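4.2 小型维修店中备件的临时摆放与记录

前一节讨论的是正式库存,也就是已经登记、有固定位置的备件。本节转向另一类备件:它们已经离开货架,但还没有装到设备上,也没有退回货架。我们把这种状态称为“中间状态”。在 Pitorstead 的六家维修店里,师傅们对中间状态的备件没有统一的叫法,有人说“桌上的”,有人说“等着的”。Vakulenko 在早期的田野笔记中把它们都归入“在用”一类,后来我们认为这个分类过宽,所以在编码的第二轮中把它单独列出。

本研究共整理维修记录2681条,其中包括手写单据和店主自己制作的电子表格。需要说明的是,单据上通常只写备件的名称和领取日期,而不写它放在什么地方。关于位置的信息主要来自现场观察和访谈。观察总时长将近200小时,由第一作者和 Lysenko 分别完成,两人的笔记在每周结束时互相核对。

从观察来看,临时摆放的方式和备件的大小有明显的关系。较大的备件,例如电机和外壳,多直接放在地面或者设备旁边。较小的备件,例如开关、端子和接头,容易滚落,也容易和别的订单混在一起,因此常需要一个有边缘的容器。容器不一定是专门购买的,日常的餐具也可以承担这个作用(图6)。
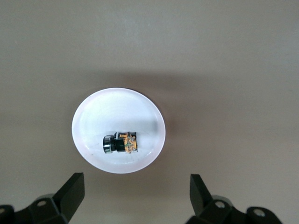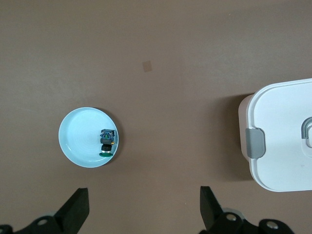
图6 放在浅色圆盘中的小型元件

受访者对临时容器的评价并不一致。Antoniuk 店的 Horobets 认为,容器的主要好处是“一眼就能看见”,而带盖子的零件盒反而使他忘记里面还有东西。Tinell 店的 Petek 持相反的意见。他在八月换用了带标签的抽屉,理由是店里有两名学徒,别人不知道桌上的东西属于哪一张单据。我们认为,两种意见的差别和店铺的人数有关:一个人工作时,位置本身就可以作为记忆;几个人一起工作时,位置的含义需要被写下来,或者需要口头交接。

交接的问题在 Vandus 店表现得比较清楚。该店上午和下午由不同的师傅值班,换班时没有书面的交接表。据 Vasylenko 回忆,曾有一个继电器被下午班的师傅当作旧件处理,而实际上它是为一位客户专门订购的新件。这件事以后,店里约定旧件一律放在窗台,新件一律放在工作台的左侧。约定没有写在任何文件里,但是在我们的观察期间基本得到遵守。

类似的空间约定在其余店铺中也存在,只是稳定的程度不同。当工作台面积较小,或者订单集中到来时,约定容易被打破,师傅会把备件放在手边任何空着的地方。在这种情况下,单据有时被压在备件下面,作为位置和订单之间的临时联系。这种做法成本很低,但是单据一旦移动,联系就会丢失。因此,仅用登记数量来衡量一家维修店的备件管理水平,可能会低估这些非正式做法的作用,也会忽略它们的风险。下一节将从单据的书写方式出发,继续分析这个问题。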